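三个塑料筐

三月里把工作间的台面重新收拾了一遍，起因是找一根充电线找了四十分钟，最后在一堆扎带底下翻出来。那天晚上我就决定不再往抽屉里塞东西了。

抽屉的问题在于关上就看不见。我原来有一个五层的抽屉柜，每层都贴了标签，贴的时候很认真，过了两个月标签和里面的东西就对不上了。写着“螺丝”的那层放着电池，写着“电池”的那层放着胶带和一把坏掉的游标卡尺。我又不愿意重新贴，就这么拖着。

后来换成了塑料筐。筐是在网上买的，一组三个，白色、蓝绿色、亮绿色各一个，侧面有孔，十四块钱一个。本来想要三个白的，店家说白的只剩一个，我也懒得等。到货以后觉得颜色不一样反而方便，用不着写标签，记颜色就行。

台面是白色方砖，缝是深色的，当初铺的时候朋友Oldřich Šindelář劝我用整块的板，说砖缝容易积灰。他说得没错，每次打扫都要拿旧牙刷刷一遍缝。但是砖也有好处，烙铁头碰一下不会留印，胶水滴上去干了可以用刀片刮掉。另外砖缝是直的，摆东西的时候拿它当参照，筐放歪了一眼能看出来。
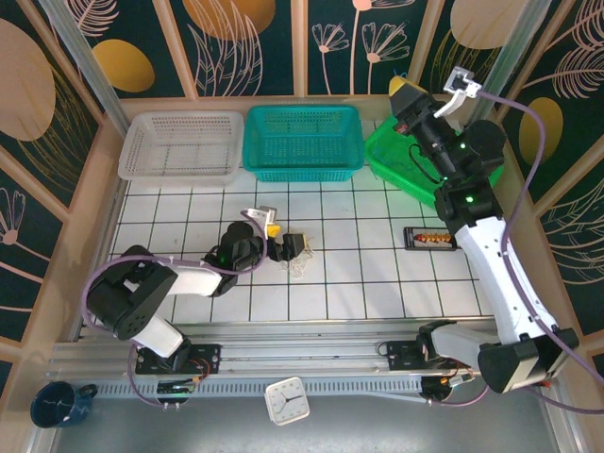
分法我试过几种。第一种按用途分，电的一筐，机械的一筐，剩下的一筐。用了几天，“剩下的”那筐先满了，因为拿不准的东西都往里扔。第二种按大小分，更不行，找一个小接头要把所有小东西都倒出来。

现在用的是第三种，按处理状态分。白筐放还没检查的，别人送来的、从旧设备上拆下来的都先进白筐。蓝绿色的放查过能用的。亮绿色的放要处理掉的，坏的线、断了卡扣的插头、型号太老配不上的电源都在里面。每天收工前把白筐清一次，能用的挪走，不能用的也挪走，清空了再关灯。绿筐满了就拿去回收。

这个办法是从Iveta Bednárik那里学来的，她在Plesska管仓库，他们那边收退货就这么干。她的筐比我的大得多，带盖，能摞起来。我问她为什么不按品种分，她说品种是最后一步，先得知道这东西还要不要。

线材单独说一下。细线最容易乱，放进筐里过一夜就缠成一团，还会从侧面的孔里钻出去，拽的时候容易把接头拽坏。现在我的规矩是线不进筐，先放在台面上理开，绕成圈，用魔术贴扎好，再挂到墙边的钩子上。短于十二厘米的不挂，直接扔进一个饼干盒。魔术贴买的是一整卷，自己剪，比买剪好的便宜。

筐的位置也固定了，靠着台面最里边排成一排，前面整片留出来干活。之前放在右手边，胳膊肘老是碰到，有一次把半筐垫片扫到了地上，捡了一晚上。靠里放以后要伸手才够得着，稍微远一点，不过可以接受。

带孔的筐有个缺点，小螺丝会漏。我在底下垫过一张厨房纸，滑来滑去，后来剪了一块防滑垫放进去，要用的时候垫上，平时拿掉。洗起来倒是省事，水一冲就行，倒扣着晾。

抽屉柜还没扔，现在放说明书和发票。下个月打算把柜子挪到门后面，腾出来的地方装一块洞洞板，尺寸量过了，宽四十四厘米，刚好卡在窗框和插座之间。装之前得先看看那面墙是不是空心的。

联系方式见“关于”页　|　© 版权所有，转载请注明出处　|　返回顶部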